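Filed under: Meetings & Notes / Robot Build Night

Minutes, Robot Build Night, November 2025
Shared workshop, back bench. Typed up by me from my notebook, so blame me for the gaps.

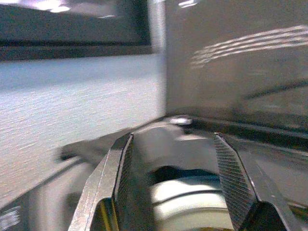
Gripper from the wrist camera, ridged pads on both fingers.

We started late because the compressor next door was going and I couldn't hear a thing anyone said until it quit. Minutes from last time were read out and accepted with one correction: I had written that the Flulline arm was finished. It is not finished. It moves, and that's a different thing, and I've fixed it in the notebook.

1. Gripper

Most of the evening went here, as usual. The new fingers are on and everybody likes them a lot better than the printed ones we started with in June (which I still have in a drawer if anybody wants a souvenir!). We talked for a long time about the ridges on the pads. One side of the table thinks they're too coarse and will chew up anything soft. The other side, which includes me, thinks we should quit fussing and see what they do over a few weeks. I said I'd rather replace pads than replace fingers, and that got us to a vote. Ridges stay for now.

There was also a question about how hard the thing should squeeze. Right now the limit in the software is set to 300, and that number means nothing at all in real units, it's just what the slider says. Agreed that somebody needs to put a kitchen scale between the pads and write down what we get at different settings. That somebody is me. I'll bring the scale.

Action: me, scale test, before next meeting.
Action: order spare pads from Fullon, 2 sets. Check the screw holes match before paying this time.

2. Wrist camera

The camera is so close to the fingers that anything behind them goes soft, and we went back and forth on whether to care. The view between the pads is the part we use, and you can see the tips fine. Somebody asked for a longer bracket and I had to remind the room what happened with the last longer bracket (it wobbled like a diving board and we lost a whole evening to it). No change to the mount. We did agree to look at the exposure settings, since bright spots from lights and shiny surfaces keep confusing the edge finder.

The cable is still zip-tied in a way I'm not proud of. It needs a proper loop at the wrist joint so it doesn't tug when the arm turns all the way around. I have some braided sleeve at home and will dig it out.

Action: me again, cable sleeve.
Action: try locking the exposure and save before-and-after pictures to the shared folder. Please name the files something sensible, I'm begging.

3. Control box

The Butitico board has been behaving. The fan hasn't, it has a rattle that comes and goes, and we spent longer on that rattle than I want to admit. Pushing on the lid stops it, so for tonight the fix was a folded bit of cardboard. I'd like a real fix. Suggestions were rubber washers, a different fan, or turning the music up.

We also decided the emergency stop should move to the front of the bench. Reaching over the arm to stop the arm is a bad plan and we've all done it. No argument on this one, it passed in about a second.

Action: move the stop button before the arm is powered up again. This one goes first, ahead of everything else on the list.

4. Software

Chow, our little pick-and-place script, got a cleanup. The old version waited between every move and it drove me nuts. The new one runs them together and looks so much smoother! It does still forget its home position if you unplug the box, so home it by hand every time until that's sorted out. I'll tape a note to the lid.

Somebody wanted to start on voice commands. Put off until the homing works.

5. Money

We have $89 in the jar. Pads come out of that, and so does a fan if we go that way. Anything bigger gets talked over first. Also, whoever borrowed the good hex keys, the long-handled ones, please put them back in the red pouch. I looked for them for half the meeting.

6. Other stuff

Bench space came up again. The arm needs its whole swing clear, so no coats, no coffee, and no parts bins inside the tape line. I'm as guilty as anybody on the coffee.

Next meeting is same place, same time. Bring safety glasses, and bring snacks if you have them, we ran out early.

We use cookies to remember your settings and see which pages get read. Accept all | Manage preferences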